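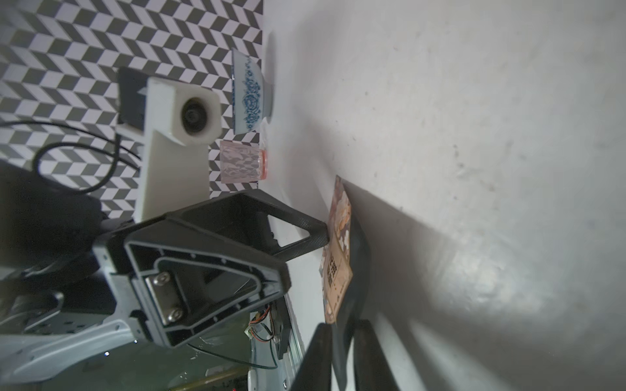 1/ Grip fault on the Bonden cell, 19 Jul 2024. The left finger stopped reporting force at cycle 2224 of 3000. The controller kept the last good value and carried on closing. Small board below the gripper, the one with the red, yellow and white wires: signal wire open at the connector.

2/ The stale value sat under the 40 N limit, so no stop was raised. The finger pads reached hard close with nothing tripping. We hit e-stop by hand.

3/ The Toleo driver has a timeout for this. It was off in our config -- my change, in July, to quiet nuisance alarms.

4/ Timeout is back on. Connector reseated, strain relief added. Run restarted from zero.

5/ If you run the same driver, pull the force plug at low speed and see what your arm does.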